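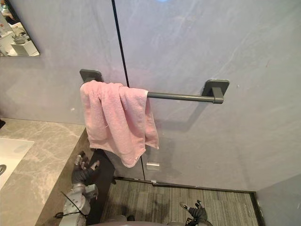
Porte-serviettes gris foncé, serviette éponge rose.

Serviettes et linge de bain — vos questions

Livraison, lavage, retours, abonnement des gîtes. Mis à jour en septembre 2026.

Mes serviettes neuves n'absorbent rien, normal ?
Oui. Reste d'apprêt de filature. Deux lavages à 40° avant usage, sans adoucissant. Au troisième ça va nettement mieux.

Et l'adoucissant après ?
Non plus. Il gaine la boucle et l'eau glisse dessus. Un demi-verre de vinaigre blanc dans le bac, si l'eau est dure chez vous. L'odeur part au séchage.

Quelle différence entre la gamme Kanier et la gamme Van Hecke ?
Kanier : éponge bouclée, légère, sèche vite, bien pour les petites salles de bain sans fenêtre. Van Hecke : plus dense, plus lourde, demande un vrai sèche-serviettes ou du plein air. Même coton, même nuancier.

Ça peluche.
Les premiers lavages, oui. Lavez à part, surtout pas avec du noir. Videz le filtre du sèche-linge à chaque fois. Si ça peluche encore après un mois, écrivez-nous avec une photo.

Une boucle est tirée, je fais quoi ?
Coupez au ras avec des ciseaux. Ne tirez pas dessus. Le tissage tient, ça ne file pas comme un tricot.

Les couleurs dégorgent ?
Le rose et le sable très peu. Le bordeaux et le bleu nuit un peu plus, donc premier lavage séparé. Attention aux crèmes anti-acné au peroxyde : elles décolorent en taches claires et là on ne peut rien faire, ce n'est pas pris en garanti.

Peut-on broder un prénom ou un logo ?
Oui, à l'atelier de Zollthorpe. Jusqu'à 12 caractères, 4 polices au choix. Compter une semaine de plus. Les pièces brodées ne sont ni reprises ni échangées — vérifiez l'orthographe avant de valider.

Frais de port ?
Offerts à partir de 78 euros. En dessous, tarif affiché au panier selon le poids. Pas de point relais pour les peignoirs, colis trop gros.

J'ai 20 jours pour renvoyer, à partir de quand ?
De la réception, pas de la commande. Article non lavé, étiquette en place. Bon de retour à imprimer depuis votre compte.

C'est quoi l'abonnement Flidness ?
Pour les gîtes et chambres d'hôtes. Un lot de remplacement tous les ans, facturé en juillet. Résiliable par mail, un mois avant. Pas ouvert aux particuliers pour l'instant.

Pas de réponse à mon message ?
Regardez dans les indésirables. Sinon renvoyez-le avec le numéro de commande dans l'objet, ça va plus vite.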